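Tridham workshop group – minutes, 2024-08-26

Matters arising. The December target for the fittings job stands. Two members said again that they did not see how it could be met, and asked for that to be recorded this time.

Teaching by remote control. Drorkel want 400 demonstrations of picking up the brass fittings and putting them in the black basket. We have 327, of which the Kyei checker threw out 32 for stopping halfway. It was asked what the other 73 would teach the arm that the first lot had not. No answer was given beyond "variety".

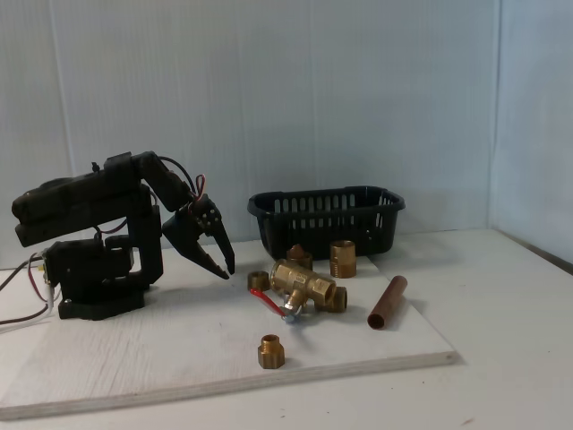

Item 4: Objects and grip

The valve with the red handle remains the awkward one. The operators disagree on whether to take it by the body or the lever, and the arm is being shown both. The meeting doubted this was wise. The copper pipe stays in the set for now – one member would drop it.

Agreed: one grip for the valve, written down before any more recording. Operators to do no more than six runs without a break.

Gutik's quote for a second hand controller was not approved.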